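Writing the Shelf Down: Handling Rules for Retail Picking Arms

Most of the rules that apply to a robot arm in a warehouse were written with a fence in mind. The arm works inside, people work outside, and a gate switch settles the matter. Retail shelving breaks that arrangement. Stock is faced by hand, cartons change shape with every promotion, and the arm has to reach into a space designed for a person's forearm.

Gremetix, which integrates picking cells for grocery distributors, has spent the past year turning its own habits into a written practice. The document, known internally as Entili, runs to 49 clauses. Only a handful deal with speed or force. The rest cover cables, shelf edges, packaging and the records kept after a failed pick.

Cable routing gets the longest section. A cable that hangs free between the tool and the base can cross the front of the stock, and a loop that clears one shelf may not clear the next. Entili requires the slack to be checked at both ends of the reach and again at the lowest shelf in use. If the cable can touch a product at any of those points, the contact has to be recorded and the route reviewed before the program is released.

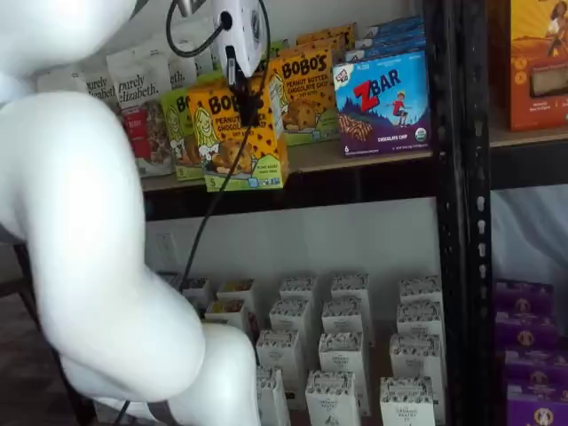
Arm and tool at a shelf of packaged snacks. A black cable hangs from the tool and crosses a yellow Bobo's box that overhangs the shelf edge.

Overhang is treated separately. A carton that sits past the shelf edge presents a different grasp from one that is flush, and its front face is closer to the tool than the shelf model predicts. The practice allows overhang in test runs but asks that it be logged as a shelf condition, with its own result line. Averaging it in with flush cartons hides the failures.

Packaging is sorted by how it behaves under contact. Pouches and rigid cartons may not share a grip setting, even when they stand on the same shelf. Each new package type needs 200 trial picks before it enters the approved list. Kundix, a tool supplier that reviewed an early draft, argued for fewer trials on plain cartons. The number stayed.

Slotted uprights caused the most debate. They are useful as a position reference, but they are also a hard obstacle between bays. Entili sets a keep-out zone on both sides of every upright and does not permit operators to shrink it at the shelf – any change goes back through the cell's safety review.

The record-keeping clauses were tested in April at a Fellemix site, over 1,986 picks. Operators logged 201 exceptions, and the most common entry was a carton out of its expected position. The form has since been cut to one page, with shelf condition moved to the top.

A revised draft is due after the next site trial. It will add a clause on restocking while the arm is parked, including who holds the restart key and where that person has to stand.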